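About us

Starkemis. Small robotics research company, Cenholm, ground floor unit with the green floor. We work on one thing mostly: getting a robot arm to pick up awkward metal parts from a shallow tray, and to learn it from fewer examples than people usually collect.

Page is overdue a proper rewrite. Quick version for now.

What we do

We teach arms by showing them. Someone guides the arm through the job, the arm's camera and joint positions get recorded, a model is trained on the recordings. Plenty of groups do that. Our bit is how the showing is done, and what gets thrown away afterwards.

The method is called Visser. Named after nothing in particular, it was the name of the folder. Short description:

Each demonstration is broken at the point where the fingers start to close. Before that point is "approach", after it is "hold". Two models, trained seperately, with a small one in between that decides when to hand over. Between demonstrations the tray gets moved. Shifted, turned, propped up at one side. Parts go back in however they land.

That last bit matters more than we expected. Our first models learnt where the tray was and hardly looked at the part. Shift the tray a hand's width and the fingers closed on air, very confidently. Moving it every single time fixed most of it. Slower to record, and people complain, but we've kept it.

The result

The one people write in about. 80 demonstrations with the tray moved each time did as well as our older fixed-tray set, which was more than 3 times the size. Same arm, same parts, same bench. Tested over 30 picks per part type, with start positions drawn up beforehand so nobody could be kind to the robot.

Where it still fails:

Long slotted strips lying flat against the tray wall. No room for a finger on that side. It tries anyway.

Two parts hooked through each other's slots. It lifts both. We count that as a miss, Flesard (our first outside partner, they make cable racking) would rather we counted it as half. Still arguing.

Glare. Shiny tray, overhead lights, wrist camera right on top of it. We've tried matt trays and it helped, but the trays on a real line are shiny so we went back.

The handover model is the weak spot. If it goes early the grip lands on a corner and slips. Hemant has a version that waits for a steadier view before handing over. Better on ladder-type pieces, worse on small ones. Write up when it's ready, please don't ask for a date.

Who we are

Sushil Khurana started the company and runs the learning side. Before that, years of machine vision for packing lines. Still reads every failed pick log.

Hemant Dwivedi. Control, handover model, anything that moves. Also the one to ask about the arm's cables.

Madhu Nishad. Recording and data. Wrote the rules for what counts as a clean demonstration (one page, stuck up by the bench, please read it if you are visiting to record). Bad ones are kept and labelled, never deleted. We've gone back to them twice now.

Yoon-hee Ko. Grippers and fingertips. Has been through a lot of pad shapes. The tall flat ones are winning at the moment, they get down into slots the rounded ones ride over.

Ritu Sengar. Partners, visits, this website.

Five of us, so 5 sets of hands in the data. Turns out to be useful: everyone guides an arm a bit differently, and a model trained on one person only picks up that person's habits. Sushil's approaches all come in from the left. So did the arm's for a while.

How we work

Recording in the morning, training overnight, testing the next day after lunch. Tuesday is for going through failures together, whole team, everything else waits.

We publish the method and the test sheets. Part drawings belong to partners so those stay out. If you want to try the tray-moving idea on your own bench, do, it needs no special kit. Tell us if it doesnt work. We'd like to know more about cloth and soft packaging, which we haven't touched.

Visits and students

We take visitors by arrangement. Closed shoes, please, and stay on your side of the bench while an arm is live. Student projects start in August, one or two places. You don't need a robotics degree. You do need patience for putting metal strips back in a tray.

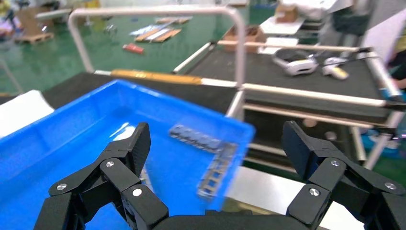 Words: Ritu Sengar | Starkemis, Cenholm | last tidied August

Corrections to Ritu. Anything technical about Visser to Sushil or Hemant, they share the inbox and one of them will answer.

Related pages
Visser: method notes and test sheets
What counts as a clean demonstration
Fingertip pads, a running list
Working with Flesard on slotted parts
Student projects

Contact | © Starkemis, Cenholm | Back to top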